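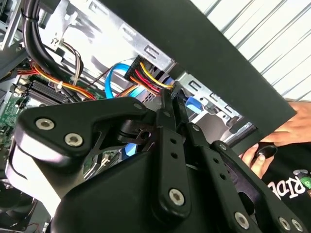 Ticket 3623: desktop won't see second drive, also a memory question
Opened by: Wumpini Asamoah
Status: open, waiting on parts desk

Hello again! Me with the old Cedow tower (the one with the squeaky side panel). It starts up fine and gets to the desktop, but the second drive comes and goes. Some mornings it's there, some mornings it isn't, and once it vanished while I was halfway through copying a folder, which was a joy.

What I've done so far:

Took the side off and had a good look. It's a proper nest in there. The blue SATA cable has a big loop in it and the orange, red and yellow power wires go right across over the heatsink, so I want to tidy those whatever else happens.

Pushed both ends of the SATA cable home. Drive came back, stayed for 6 restarts, then went again.

Swapped to the other port on the board. Same thing.

Tried a different cable from the Quaye box. No drive at all with that one, so I've put the blue one back and marked the other as suspect.

Haven't touched the multi-pin power connector yet. It's the one with the yellow, red and black wires, next to the drive cage, and it's a pig to get your fingers round. Does it have a clip on the far side? I don't want to yank it.

Update, 8 September 2023

Thanks for the quick reply! Clip found, connector out and back in, and the drive has been there all afternoon. Not closing this yet, though, I've been caught like that before.

Now the other bit. You asked which slot board we've got on the bench, as Vandance list two and they look much alike in the catalogue. Ours is the beige-grey one.

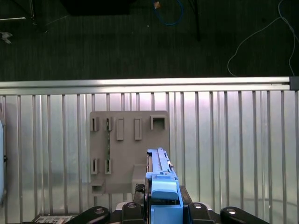 Slot board on the bench, thin green strip upright on the left

If that's the right one, please send the matching spares. If it's the wrong one, tell me before I put anything else in it. I'll leave the tower running overnight and add the log in the morning.

Wumpini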